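Notebook — cold dye trials, May

Sunday, 9:00. Started the second round of the Casado indigo on the heavier cotton. Same recipe as last time except the soak, which goes from 45 minutes to over 100. Tap water was colder than I wanted, so the first bath sat on the warmer before anything went in.

Swatches are from the Kanden bolt. Washed with plain soap, rinsed until the water ran clear, left in the bucket. I did not use the Rumar softener this time. I think it left a film last month and that's where the pale streaks near the selvage came from, but I can't prove it until these dry.

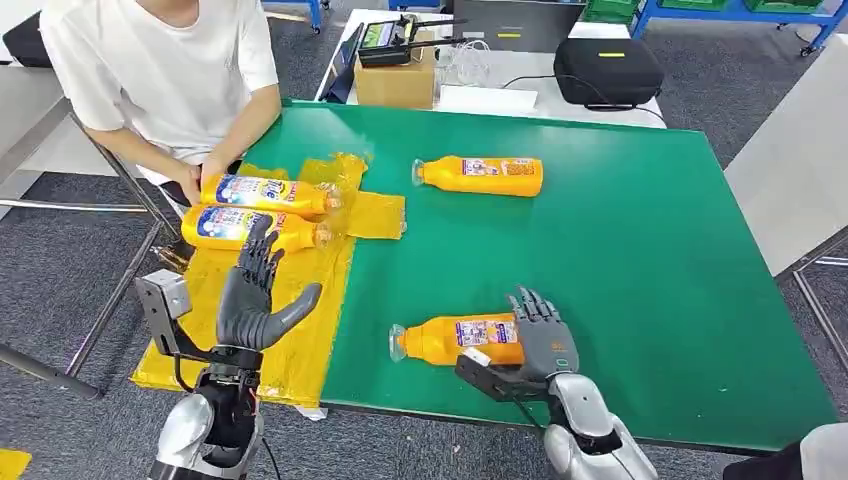

Bath one went greenish after the reducer, with a coppery skin on top. Good. Pushed the skin aside before dipping. First swatch came out yellow-green and turned within a couple of minutes on the line. The fold lines still show. Whoever does the next batch, please open the cloth under the surface and keep it moving. Don't let it touch the bottom, the sediment marks it.

Bath two is weaker than it should be. It was mixed from the older tin and the lid had not been pressed down all the way. Wrote the opening month on the new tin in marker. Old tin goes to the practice shelf.

Dip count so far: 2 on the short pieces, 9 on the long strip. The long strip is nearly navy at one end. Clipped a piece for the Gukalside sample book — they asked for a dark and a mid, and I think we have the dark.

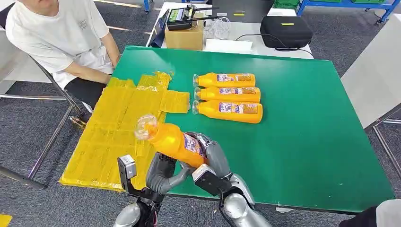 Can the strip be rinsed the same day? Better to leave it overnight. The color is still turning inside the thick weave, and an early rinse pulls out more blue than it needs to.

Still to do: vinegar rinse, iron one swatch damp and one dry, rub test on white cloth. Also need new clothespins, the old ones have rust on the springs and it comes off on the cotton.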